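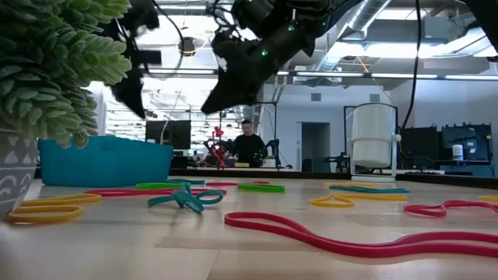 Going back to alto after two years off

28 September 2024

I stopped singing with a choir when my work hours changed, and I didn't sing much of anything for two years after that. In March I joined the Arnmont community chorus. I'm writing down how it has gone, mostly for my own use, and also for the couple of people who asked me if it's hard to go back.

It was hard for the first six weeks and then it was fine.

The chorus has 48 singers on the list. On a normal rehearsal night a few are missing, usually tenors. There is no audition, but the director listens to each new person for a few minutes to decide on a section. I told her I used to be a second alto. She had me sing down a scale and then up one, and said I could be a second alto again if I stopped pushing the low notes. I had always pushed the low notes. That was how I thought you sang them.

What had gone missing

My range was smaller than before. I lost more at the top than at the bottom, and the top was where it felt worst. Anything above the B in the middle of the staff came out thin. It has mostly come back.

Breath was the bigger problem. I used to get through a long phrase without planning it. Now I mark my breaths in pencil, and I mark the places where I'm not allowed to breathe too, because the people on either side of me will breathe there and I'll follow them if I don't have it written down.

Sight reading was better than I expected. I'm slow with accidentals, but I was always slow with accidentals.

What I do at home

I practice 15 minutes a day, five days a week. I tried for half an hour and kept skipping it. Fifteen minutes is short enough that I can do it before dinner.

The first five minutes are lip trills and humming, nothing loud. Then I do slow scales on "noo" and "nah," going down first and then up. The rest of the time goes to whatever part of the music went badly at the last rehearsal. I don't sing pieces from start to finish at home. I did that for years and it only made me good at the first page.

For pitches I use a small Duketti keyboard that I bought used. The lowest key sticks, but I have no use for it. I record myself once a week on my phone and listen the next day. Listening right away doesn't help me, I'm still hearing what I meant to sing.

I also have a Prolo folder, the black kind with the elastic cords down the spine. I resisted buying one and used a three-ring binder through the spring concert. The binder was heavy and the rings clicked whenever I turned a page. If you're joining a chorus and they suggest a folder, get the folder.

The spring concert

We sang in Krasniqi Hall, which seats 800. It wasn't full. The stage is wide and we were spread out more than in rehearsal, so for the first piece I could barely hear the other altos. I could hear the basses very well. I came in a beat early on the second page, stopped, and came in again at the right place. The woman next to me said afterward that she hadn't noticed, and I believe her, as she was lost at the time too.

The rest went well. The slow piece in the middle of the program was the best we had ever done it. I don't usually care for slow pieces, since the altos tend to get one note for eight bars, but I liked being inside that one.

This season

Rehearsals started again after Labor Day. We have five pieces for the winter program, and one is in Latvian, with a pronunciation sheet that runs longer than the music. I've been reading the words out loud in the car without the tune. Doing the words in rhythm comes after that, and the notes last. It's slower, but I'm not fixing vowels in December.

The director has moved me to the end of the row, next to the tenors. I'm not used to it yet. Their part crosses ours twice in the third piece, and both times I've gone along with them for a bar or so. I've circled those two spots in my score.

Sectional rehearsal is on Tuesday, and I still have to learn the last page of the Latvian one.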